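# The Saturday the Hand Wouldn't Let Go

The first thing Mireille Hattar said to me when I walked in was "don't stand there." I'd picked the one spot in the kitchen lab where a robot arm could swing a tub of meat into my ear, so fair enough!

I'd come to Zoseo to write about a failure. Most robotics companies would rather feed you lunch and show you the reel of things going right, but Mireille had sent me the log from a bad Saturday and said I could ask whatever I wanted. She runs the food handling tests, which means she spends her days teaching a five-fingered hand called Abugri to do the stuff you and I do half asleep: open the container, take the pork out, put the pork back, close the container. Over 30 times a day, if nothing breaks.

Something broke on run 401. Abugri had picked up a clear container, the kind with a latch, and was supposed to hold it for 12 seconds and set it down. Twelve seconds came and went. The hand kept holding. Then it started to squeeze (slowly, Mireille says, like somebody getting bad news on the phone), and the plastic began to creak. She told it to release. It squeezed a bit more. She told it again, with a word I've been asked not to print, and then she hit the red button on the wall.

Now, you'd think the red button is the end of the story. I certainly did. But cutting the power on this hand doesn't open the fingers. It locks them where they are, on purpose, so that a hand carrying a knife or a hot dish won't drop it on your foot when the lights go out. So there she was with a dead robot, a locked grip and a container of pork belly stuck up in the air.

"I had my own fingers in there before I'd thought about it," she told me. "I was trying to save the container. I've written the safety sheet for this machine. I know what it says about fingers."

She got them out with a pinched knuckle and a purple nail. The container got a crack down one side, and the pork went in the trash.

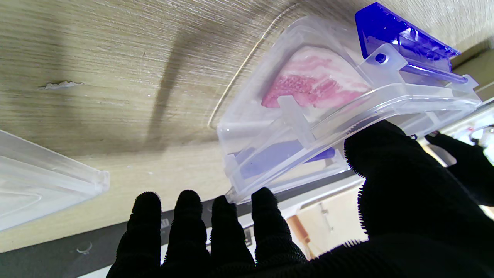
*Abugri at work on the container task, with pork belly in the grip and the lid off to the left.*

The cause took her most of a week to find, and it's a little embarrassing, so naturally I made her explain it twice. The hand wears a fuzzy black covering. Underneath are the touch sensors, made by a small outfit named Coltton, and they report how hard each finger is pressing. Grease had worked its way through the fuzz and gotten into the sensor on one finger, and that finger began reporting that it wasn't touching anything at all. Well, a hand that thinks it's losing its grip does what you'd do. It grips harder. The release command was sitting in line the whole time, waiting for the hand to tell the software that the hold was stable, and with one finger insisting there was nothing there, that was never going to happen.

What bugs me about this one is that every part was doing its job! The grip reflex worked. The lock worked. Even the waiting-in-line business had a reason behind it, back when somebody was worried about dropped eggs. I asked Mireille whether anyone had seen it coming, and she pulled up a note from November, in her own words, asking what would happen if a sensor went quiet during a hold. It had a little yellow flag on it. Nobody had gotten to it, including her.

So what's different now? The release command goes straight to the front of the line. If one finger disagrees with its neighbors, the hand stops adding force and waits for a person. The covering comes off for a wash every 120 runs, and there's a manual release from Zerkitz, a stubby lever behind the wrist that opens the fingers with the power off. Mireille had me try it. It takes more muscle than I expected, and I said so, and she wrote that down too.

There's also a wooden spoon hanging by the red button on a piece of string. That's for poking. The safety sheet has a new line about it, right under the one about fingers.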